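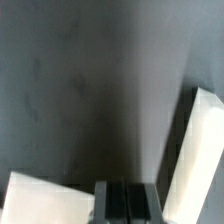 A gray surface, lighter toward the upper right.

Spring trips from Grevmont

Our Jodunley weekend leaves on Sat 12 March. The coach holds 16, and 2 seats were still open when this issue was put together. The price covers both nights at the Baloyi guesthouse and breakfast each day. Lunch is on your own.

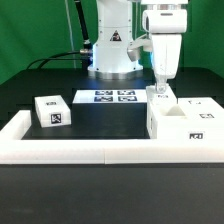 Bring walking shoes and a rain jacket. The lake path is over 700 yards each way and the second half is gravel. Ntombi Mtshali will lead the walk and Bohdan Bondarchuk is driving. A $100 deposit holds your seat. The Florstead day trip was full in February, so we plan to run it again.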